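Noticias de la casa: la mesa redonda vuelve a la vida

Hace ya unas semanas que os debíamos unas líneas sobre la mesa de la cocina, porque varios habéis preguntado por ella (y por la merienda, que ya sabemos por dónde van los tiros). Pues sigue junto a la ventana, con la madera rojiza de siempre y esas zonas gastadas del barniz que Poonam Grewal quería lijar en diciembre y que al final se quedan como están, que para eso son de tanto apoyar los codos. Allí se come, se hacen los deberes, se deja lo que uno trae en las manos y, con un poco de suerte, se encuentra otra vez a la hora de la cena.
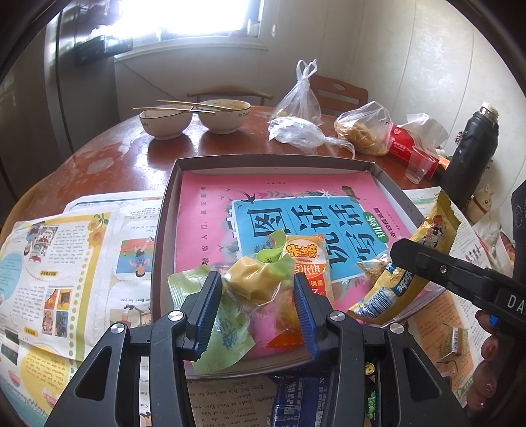

La mesa junto a la ventana, con los cuencos, el termo negro y el cuaderno rosa en su caja.

El cuaderno es de los de mirar un dibujo y contar por escrito lo que pasa en él, 看图说话写话, y le hemos cogido muchísimo cariño. Vandana Shakya lo propuso para el rato de chino de los pequeños y hemos acabado enganchados también los mayores, que nos sabemos menos caracteres que ellos y encima tardamos el doble. La caja baja que lo guarda nos ha venido de maravilla: cabe el cuaderno tumbado y todavía queda sitio encima para los paquetitos de picar, que es donde Wagner Quintana los va dejando cuando vuelve de la compra. ¡No diréis que no es práctico! Se levanta todo junto, se pasa la bayeta y se vuelve a poner.

En la cubierta, por si alguien quiere buscar el mismo, pone 一年级提高篇, o sea, el volumen de refuerzo de primer curso, y lleva además una etiqueta verde con la palabra 训练, «práctica». Babita Kandpal pregunta si hay uno para segundo; si alguien lo ha visto, que nos avise, por favor.
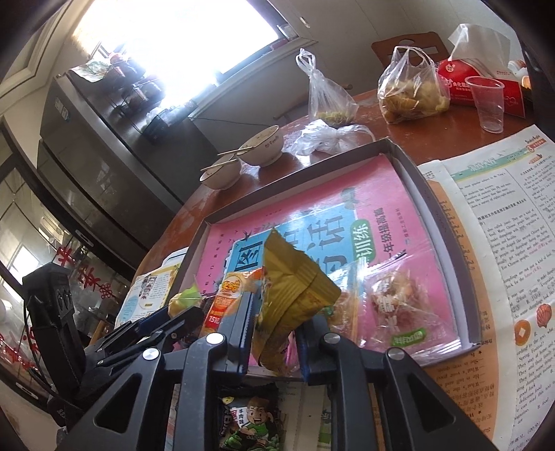 Para la próxima merienda

Seguimos con lo de siempre: cada cual trae algo envuelto de uno en uno, que así aguanta mejor y se reparte sin discusiones. Empezamos a las cinco, y quien venga antes puede ir poniendo el agua a calentar. Los pañuelos de papel, a mano, que luego hay dedos pringosos y páginas que sufren.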